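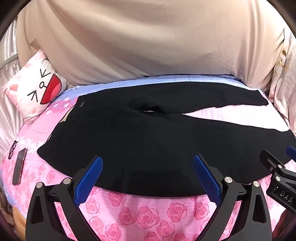 # Lolo – folding notes for long sleeves

Lolo is my growing collection of ways to fold everyday clothes on a bed, and I love how much there is to learn from one plain black top! Version 4 adds long-sleeved tops.

## How to fold

1. Spread the top out flat, with the hem toward you.
2. Smooth the body from the neck down.
3. Pull out any sleeve that's caught underneath.
4. Lay both sleeves across the body – cuffs can overlap.
5. Bring the sides in, then fold the hem up to the neck.

## Files

- `steps.md` – the full write-up
- `sleeves.csv` – 17 folds, with notes by Arlindo Prado

Patterned sheets are welcome, roses included. Send new folds to Josué Meireles.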